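Post Position and Finishing Order at Mowat: Project Report

Introduction

Before every flat race the horses are given a post position by random draw. The horse in post one starts next to the inside rail and the highest number starts farthest out. Bettors at Mowat talk about the draw a lot, and the usual advice is to leave out any horse on the far outside in a sprint. We wanted to find out if the results support this advice, and if the betting public already allows for it in the odds.

The project has 2 parts. The first looks at where horses started and where they finished. The second looks at the odds at the off and compares them with the results. We chose Mowat because its sprint races start close to the turn, and we used Plellano as a comparison track because its sprints have a longer straight run first.

Background

A horse drawn wide on an oval track has two choices. It can use energy early to get across to the rail, or it can stay out and cover more ground on the turn. A horse drawn inside saves ground but can get boxed in if it breaks slowly. Which of these costs more depends on the distance to the turn, the number of runners, the surface, and how sharp the turn is.
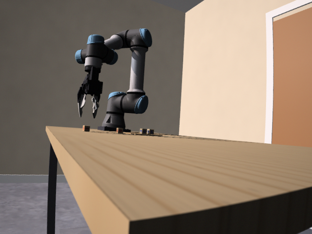

At Plellano the run to the first turn in a sprint is 600 yards. Horses there have time to sort themselves out before the bend, so we expected the draw to matter less. At Mowat the run is much shorter. The track does not publish an exact distance for it, and we did not want to guess from a map, so in our tables Mowat is just marked "short."

Data

We took our results from the Zikley archive, which lists the post position, finishing order, margins and final odds for each race. The sample was 1390 starts. Of these, 700 were at Mowat and the rest were at Plellano. We left out races with fewer than six runners. We also left out any race moved from turf to dirt because of weather, because the field often changes a lot when that happens.

Late scratches were a problem. When a horse is scratched, the others normally load one stall farther in, but the archive keeps the original number. We corrected these by hand. It took longer than any other part of the project and we probably made a few mistakes. We checked a sample of the corrected races a second time and found two errors, both in May races at Mowat, and fixed them. 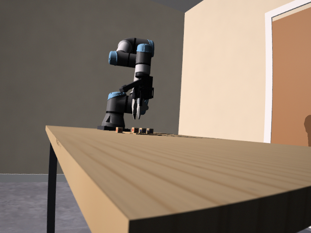 Fields come in different sizes, so post eight can mean the outside in one race and the middle in another. To handle this we divided each field into inside, middle and outside thirds. When the number of runners did not divide evenly, the extra horses went into the middle group. One part of the background we could not measure was the way a horse moves on the bend. A horse's hind leg folds and then straightens at several joints, a bit like the arm in the picture, which goes up in a tight S from its base before the last part comes straight down. How tightly a horse can do this at speed probably affects how well it takes a turn from outside, but the archive has nothing on stride, so we left it out of the model.

Method

We used Cillico for all the calculations. First we worked out how often horses from each third won and how often they finished in the first three. Then we turned the final odds into a chance of winning and scaled the chances in each race so that they added up to one. This removes the track's cut, although it treats the cut as the same for every horse. Real betting pools do not quite work like that. Longshots are often bet more than they should be.

Last, we compared expected wins with real wins for each third. If the public had the draw right, the two should be close.

Results

At Mowat the outside third won less often than the other two. The middle third did best, which we did not expect. The inside third was slightly behind it. At Plellano the three groups were close together and we could not find a pattern.

The odds told a different story. Outside horses at Mowat won a little more often than their odds suggested. Our reading is that the draw does hurt them, but bettors overreact to it. The gap was small, and most of it came from races with large fields. It would not have covered the track's cut on a flat bet.

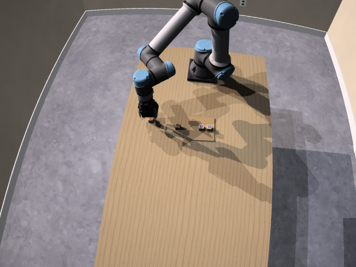 One reader of the draft objected that trainers may scratch a horse when it draws badly, so the outside runners left in the sample could be better than average. We think this is a fair criticism. We went back and looked at scratches by post position, and there were more from the outside third at Mowat. The archive does not give reasons for a scratch, so we could not separate a bad draw from an injury. The result on the odds should be read with this in mind.

Jockeys are another gap. If the stronger riders at Mowat are better at getting across early, part of what we call a draw effect may really be a rider effect.

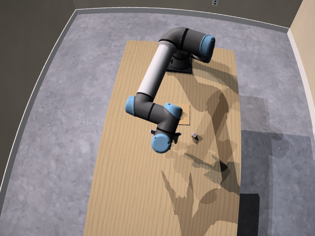
Should a bettor ignore the draw at Mowat?
Our results do not support that. The outside third won less often in sprints, so the draw is worth knowing, but the odds already include it and a blanket rule against outside horses throws out some fair prices.

Further Work

We would like to add a track with left and right chutes, and to time the first part of each race from the replays. The corrected post positions are saved in the project folder along with the Cillico files. The scratch corrections are on the second sheet, with the original numbers kept in the column beside them.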